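Lanora Packing Station - Set-up and Use
Section 4: Preparing Flat Cartons at the Table

12 shares | 0 comments

4.1 General

This section applies to all staff who prepare flat cartons for the Lanora packing station. It should be read together with Section 3 (Placing the Tables) and Section 5 (Filling and Sealing). The person in charge of the station must make sure that a printed copy is kept within reach of the table.

Cartons are delivered flat, in tied bundles of 30. They must remain flat until they are needed. Made-up cartons take up floor space and are easily crushed, and no more than eight may stand ready at any one time.

4.2 Before starting

1. Check that both table sections are level. Adjust the feet as described in Section 3.
2. Push the sections together until the joint is closed along its whole length. A raised edge at the joint can catch the underside of a carton.
3. Wipe the tabletop with a dry cloth. Do not use polish. A polished surface allows the cartons to slide during folding.
4. Bring one bundle to the table and cut the tie with the safety cutter. Always cut away from the body.
5. Return the cutter to its holder before handling the cartons.

Caution: Do not carry more than one bundle at a time. The edges of new cardboard are sharp enough to cut the skin.

4.3 Checking each carton

1. Lift one flat carton from the bundle with one hand and hold it upright over the table, narrow edge towards you.
2. Look along the edge. A carton that bows noticeably should be put aside.
3. Turn the carton and inspect both faces for tears, dents and damp patches.
4. Look for old labels. Cartons returned from the Surnura store are often used a second time and may still carry an earlier address.
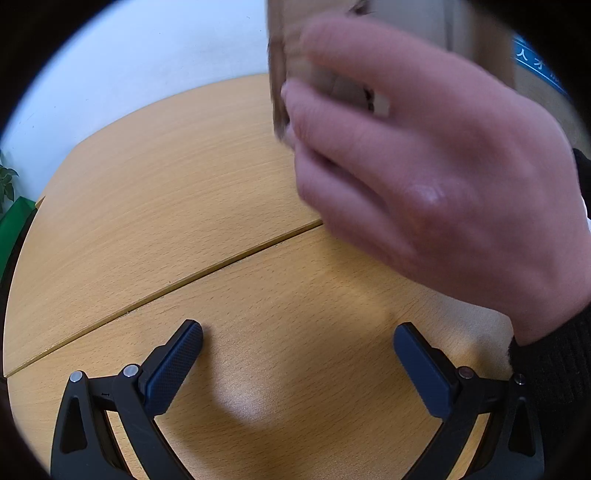

5. Place sound cartons to the left of the joint and doubtful cartons to the right. The two piles must not be mixed.
6. When the bundle is finished, go through the doubtful pile again in good light.

Note: A small tear on a face does not in itself make a carton unfit. Tears that reach a fold line do, and such cartons should be put in the recycling cage - they must not be repaired with tape.

4.4 Removing or covering old labels

1. Lift one corner of the label with a fingernail or the plastic scraper.
2. Pull slowly and keep the label close to the surface of the card.
3. If the top layer of card begins to come away, stop and cover the remainder with a plain Kesier cover label, stock number 459.
4. Press the cover label down from the middle outwards.

4.5 Folding

1. Lay the carton on one table section only. Do not fold across the joint.
2. Open the carton to a square shape and fold in the two short flaps, followed by the two long flaps.
3. Apply one strip of tape along the centre, with an equal overlap at each end.
4. Turn the carton over and press the base firmly with an open hand.

Questions on this section should be addressed to Azadeh Alipour at the Mazandarani office. Requests for cover labels go to Jamshid Alipour.

Section last revised: July 15, 2019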